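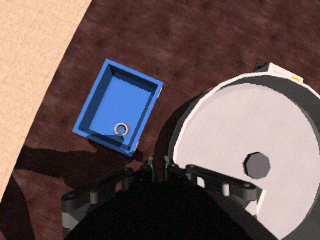
Section 4. Setting Up a Turntable Sorting Cell in Simulation

Applies to Stasano Cell Builder, release 13, with the Testari parts library installed. Revised 10/29/18. Section owner: Inna Kobzar.

4.1 Before you begin

The procedures in this section create a pick-and-place cell in which an arm takes small ring parts from a turntable and places them in a tray. All steps are carried out in the simulator. Transfer to hardware is covered in Section 7.

You will need:
A valid Cell Builder license
The Testari parts library
A robot description file with a two-finger gripper
At least 10 GB of free disk space for recorded runs

NOTE: Projects saved in release 12 or earlier must be converted before they are opened. Select File, then Convert. The original project is kept with the suffix _old.

4.2 Load the work cell

1. Start Cell Builder and select New Project.
2. In the template list, choose Odoi Table Cell. The floor, table and robot mounts load together.
3. Enter a project name. Names may contain letters, digits and underscores.
4. In the Robot panel, select the description file for each mount.
5. Click Validate. The status line shows READY when all joints have been found.
6. If the status line shows error 924, a joint name in the description file does not match the mount. Correct the name and validate again.

CAUTION: Do not rescale the table after the robots are loaded. The mounts keep their original positions and the arm may start inside the tabletop. Delete the robots first, change the scale, then load them again.

4.3 Place the turntable and tray

1. Drag the turntable from the library to the tabletop. It snaps to the surface when released.
2. Drag the tray to the tabletop. Leave a clear gap between the tray wall and the turntable rim.
3. Select both objects and click Lock to Table.
4. Open the Reach view and confirm that the turntable center and all four tray corners are shown in green.
5. If a corner is shown in amber, move the tray toward the robot in small steps until the color changes.

NOTE: The table may be rotated relative to the floor. Tray coordinates are stored relative to the table, and no correction is needed in the task file.

4.4 Load the parts

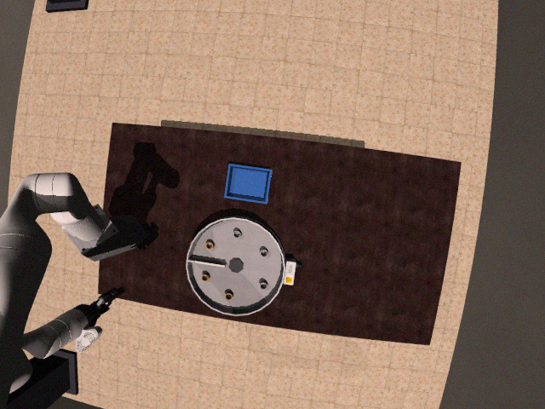 Part positions are set in the Slots tab of the turntable properties. Each slot accepts one part and is defined by an angle and a distance from the hub. A mixed load is permitted, as with the three gray and three copper-orange parts set in a ring around the hub, and the tray should be empty when the starting state is saved. Material color is stored with the part and is available to the task file as a sorting condition.

1. Open the Slots tab.
2. For each slot, choose a part from the drop-down list.
3. Click Settle. Physics runs until all parts are at rest.
4. Check that no part overlaps the divider. An overlapping part is pushed away at high speed when the run starts.
5. Click Save Start State.

4.5 Set the gripper and the release point

1. In the Gripper tab, set the open width to a value larger than the outside diameter of the widest part.
2. Set the closing force. Begin with the library default.
3. In the Task tab, add the actions Approach, Close, Lift, Move, Open and Retract, in that order.
4. Set the Move target to the tray. The release point is the center of the tray floor unless offsets are entered.
5. Set the release height above the tray floor. A ring released from too great a height can roll and come to rest beside a wall.
6. Set the Retract distance so that both fingertips clear the tray rim before the arm moves sideways.

CAUTION: A Retract distance of zero is accepted by the software but can cause the linkages to strike the tray.

4.6 Run and record

1. Click Load Start State.
2. Set the number of cycles. The maximum for one batch is 500.
3. Select the camera views to be recorded. The wrist view and the overhead view may be recorded together.
4. Click Run.
5. When the batch is complete, open the Results tab. A cycle is marked PASS if the part is inside the tray walls and the gripper is empty.

NOTE: Hard shadows are on by default. To soften them, open Lighting and raise the Source Size value. Recording time increases with this setting.

4.7 Exporting results

Results are exported as a text table with one row per cycle. To send them to Bivirari Run Viewer, select Export, choose Viewer Package, and keep the start state in the same folder. The viewer cannot open a package if the start state has been renamed.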